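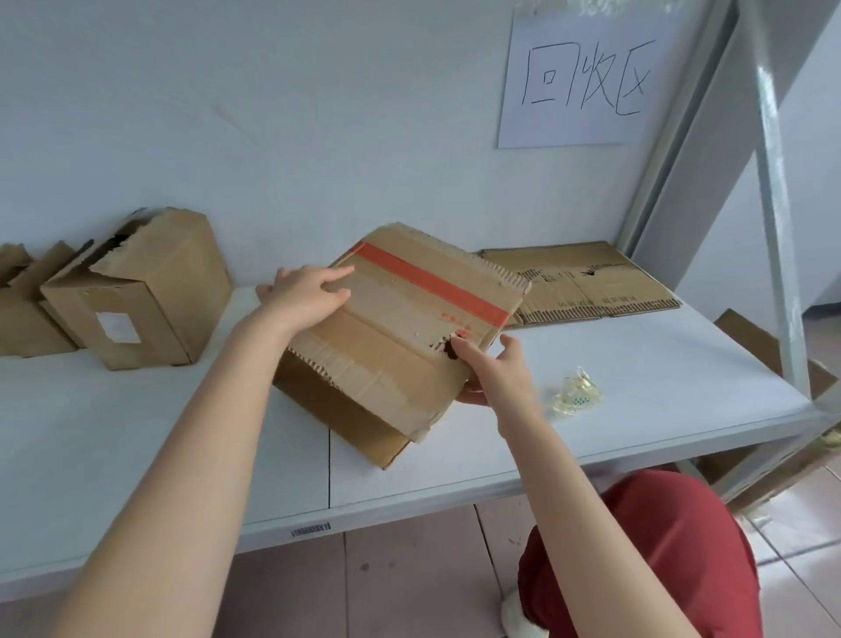 Malura Curbside Recycling Text Set

Malura is a set of short written notices about household recycling, collected from town newsletters, building lobbies and collection calendars. It was put together by Ebony Lockyer for the Ullivero project, to help people who write plain-language notices compare how the same rule is worded in different places.

Contents

The set holds 529 notices in 7 plain text files, one file per topic: cardboard, glass, cans, plastics, food scraps, batteries and bulky items. Each notice is separated from the next by a blank line. No notice is longer than 800 words. Most are much shorter.

notices/ the text files
labels.csv one row per notice, with topic, setting and reading level
changes.txt edits made after the first release

Labels

The topic column matches the file name. The setting column is one of town, building, school or shop. Reading level was assigned by hand on a scale from easy to hard. A second reader went over 40 of the notices and the two sets of labels were compared. Where they differed, the easier level was kept.

Cardboard covers boxes, egg cartons and paper tubes. Pizza boxes are in there too, even when the notice tells people to put them with food scraps. Towns disagree on tape: some want it pulled off, some say leave it on. Both kinds of wording are included and neither is marked as correct.

Cleaning

Phone numbers, street addresses and staff names were removed and replaced with a blank line of underscores. Spelling mistakes in the originals were left alone. Repeated notices were dropped if the wording was the same apart from the collection day.

Known problems

The glass file is thin. School notices are nearly all from one district. Some plastics notices refer to a chart that was not collected, so they read oddly alone. Rules change often, so don't use this set to decide what goes in your bin.

Loading

The files are UTF-8. Rewi opens them directly. In Fekex, turn off "join short lines" first or the blank lines between notices will be lost.

Updates

The next batch of glass notices is planned for September.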